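We got to the Jarnen open house at 2 in the afternoon, after 14 miles of back roads, and I still found a parking spot (a miracle!). The place is an old furniture showroom done up as little apartments, and you just wander through with your paper map. I loved the Zerker kitchen, but $1,690 for the sink alone? No thank you. 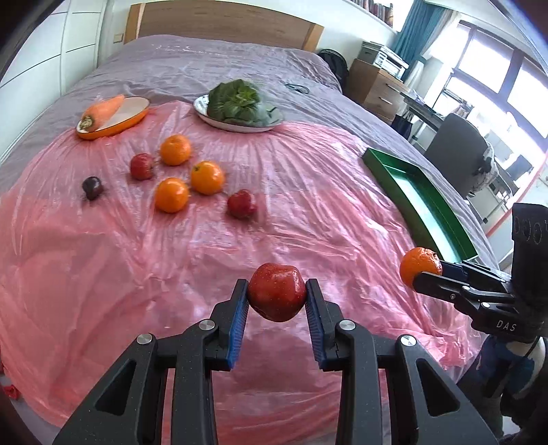 The bedroom was my favorite stop, mostly for the food! Apples, oranges, a plum and even a carrot on its own orange-rimmed plate, all set out on the bed over a sheet of pink plastic. I'd have taken the green tray home in a heartbeat. And I'm still thinking about that teal curtain, it looked so good by the bright window with the desk close by.

After that we stood in line 20 minutes for coffee at the Tinis counter and split a poppy seed roll. They're doing it again in October, and I want to get there before lunch next time and see the upstairs rooms.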